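April 30, 2022

Went to the county courthouse yesterday for the hearing on the sidewalk permit. It was set for nine and started a little after ten. The room was warmer than last time and the clerk had propped the hall door open with a chair, so we heard every elevator.

For my own record, since I keep mixing up the order. We applied in the fall to hold a standing vigil on the walk outside the Charpentier building. The city said yes, then said yes with a fee of $700 for traffic control, then said we also needed proof of insurance. We paid neither and stood there anyway, five of us, on a cold morning with no traffic to control. Each of us got a ticket for obstructing a public way. The municipal judge upheld all five tickets in one short afternoon and would not let us put in the permit letters. That last part is what the appeal is about.
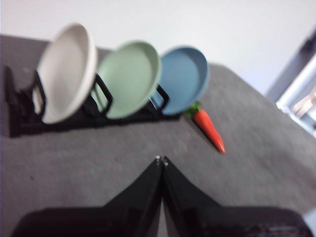

Our lawyer argued first. She kept to the letters and did not talk about the vigil itself, which some of the group were sore about afterward. I thought she was right. The question is whether we had a fair chance to answer the charge, and a speech on what we were standing there for would have eaten up her time. She had the ordinance on one sheet and read the part that says a permit fee can be reviewed on request. We made the request. It is stamped as received. There was never a reply.

The city attorney said the fee was not part of the case because the tickets were for blocking the walk, and a person can block a walk with or without a permit. The judge asked him who was blocked. He said the officer's report spoke for itself. She asked him to read it out, and he did, and it says the officer walked past us on the left. She wrote something down. I don't want to make too much of that. Judges write things down all day.

There was some back and forth on an old state case from 1802 that I could not follow. It was to do with notice. Wilmer Flores leaned over and said it helped us, but he also said that about the parking.

She did not rule. She will take written briefs from both sides and give a decision in July. Until then the fines are on hold and so is the permit, so no vigil outside Charpentier this summer unless we apply again from the start. I would rather wait. Others want to file Monday.

Lunch at the place on Trorkness Street after, the whole group and two people from the Otomlow Tenants who had come to watch. They have their own permit fight, over the small park, and wanted copies of our letters. I said I would make a set. The soup was fine. 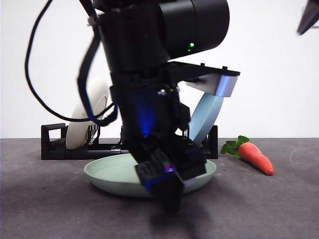
Corentin Lebrun said we were wrong to wait, and that if we sit out the summer the city gets what it wanted without winning anything. A second refusal would also give the judge something fresh to look at, he said, and the form only takes an evening. I told him a second refusal could come with a second fee and that we still have no money for the first one. He said then we ask for review again and get that one stamped too.

We left it there. I have been turning it over since and he may have the better side of it, though I still don't like going in before she has ruled. I will call the lawyer before Monday night and ask if a new filing would hurt the old one.

To do: copies for Otomlow. Find the second permit letter, which is not in the folder where it should be — possibly in the Drometti box with the tax papers. Pay Wilmer for parking. Return the folding chairs.

Rain from four o'clock on. Bed early.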